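About Nuttall Tabletops

Nuttall makes and refinishes white work tables for schools, craft rooms and small offices. Gebhard Eder started the business in a rented garage in Varkinville, and we still work in the same town, now in a building on Jostanell Road with 2257 square feet of floor.

There are 4 of us. We cut, sand, coat and deliver. We also take back old tops, strip them and coat them again if the core is sound. Last year 176 tops went out the door, and around 50 of those were refinished ones.

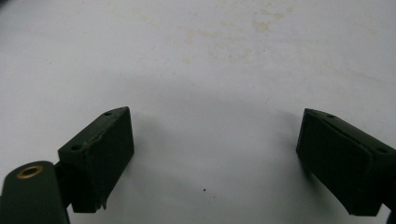

Page last changed: September

Our standard top is plain white with no printed pattern. Customers use them for sewing, sorting, model building and packing orders, and most of them ask for a surface that small parts show up on. We sell the tops alone or with a steel base. The base is called the Zolledura and comes in sitting and standing heights.

Wipe the top with a damp cloth and a little dish soap. Do not use scouring powder. Small scratches can be filled at our shop while you wait, but call first so we can have the filler mixed.

The shop opens at 8 a.m. and closes at 4:30 p.m. Pickup is at the side door. We deliver inside Varkinville at no charge, and outside town we charge by the mile.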